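Workshop Tips: Teaching a Robot a Sorting Job by Hand

Posted 3 March 2021 by Kelechi Ekwueme

I love this job. I have shown robots how to do all kinds of small chores at the Trisville shop, and I still get a kick out of watching one pick up a habit from me (good or bad!). Several of you wrote in after the clamp rack page asking how to get started with remote control, so these are my tips for belt-to-bin work, where a part rides along and the hands move it into a bin.

Before you put the headset on

Clear the floor where you'll be standing. You'll forget your own feet within a minute.

Line the bins up snug against each other under the near side of the belt, then mark their corners with tape. If a bin creeps an inch between demonstrations, you're teaching two different jobs. We use the Shboul tape because it peels up clean, but painter's tape is fine.

Start with one part. Just one! I know it's tempting to load up the whole belt, and you'll get there, but your first 46 demonstrations should be so plain they're boring.

Do a dry run with your bare hands. Pick up the part and set it in the bin, and pay attention to which fingers did the work. Most folks find they use the thumb and two fingers and let the others tag along.

Finding your ready pose

Pick a starting position for both hands and come back to it every single time. I like mine low and open, fingers a little curled, up close to the near rail and well apart so they don't bump. From there either hand can go for the part without crossing over the other one. Wait in that pose for a slow breath before you move, and your recordings will be a lot easier to trim later.

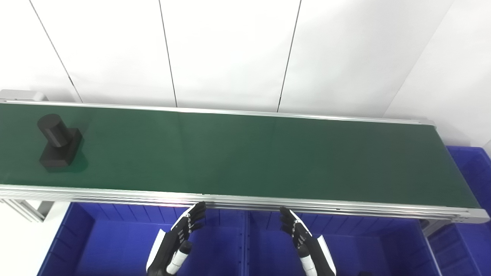

Ready pose at the green belt: both hands open by the near rail, black part still over on the left.

For a part on the left, lead with the left hand. It sounds obvious, but right-handed people (me included) will reach clear across with the right and end up with the elbow in a silly place. If the part needs to go in the far right bin, hand it over in the middle, above the belt, and do the handoff the same way each time.

Moving so it can learn from you

Go slower than feels natural, but keep moving. Long pauses teach the robot to pause. If you get lost halfway through, throw the take out and start fresh.

With a stepped part, such as a round top on a square base, grab the base. The flat sides give your fingers something to settle on, and the round end likes to roll out of a loose grip. I dropped plenty before I figured that out.

Lower the part into the bin and then open your fingers. Tossing is fun! Save it for the end of the day with the recorder off.

Dark parts throw a dark shadow on the belt, and when you're tired it's easy to aim for the shadow. Tip your head a little before you reach and you'll see which one has edges.

Change things up once you're steady. Shift the part a few inches, turn it, lay it down. We went up to 200 takes on one bracket, and the batch with the most varied starting spots gave us the best results by far.

Keeping your takes in order

Name each take as soon as you finish it. Our Skerkuvow folder had 3,194 clips in it last time I looked, and the early ones are all called "test" or "test new." Don't be like me. Part, bin, hand, take number, done.

Keep a few of the messy ones in a separate folder. A take where you fumble the part and recover smoothly is worth having, and Flirov (our sorting project) got noticeably better at second tries after we added 8 of them.

Take your breaks. Your shoulders go first, then your patience, and tired takes look tired when you play them back. I keep a stool and a water bottle by the door and stop when I catch myself holding my breath.

Next up in March: folding shop towels with two hands, which is harder than it has any right to be. Send me your questions before then!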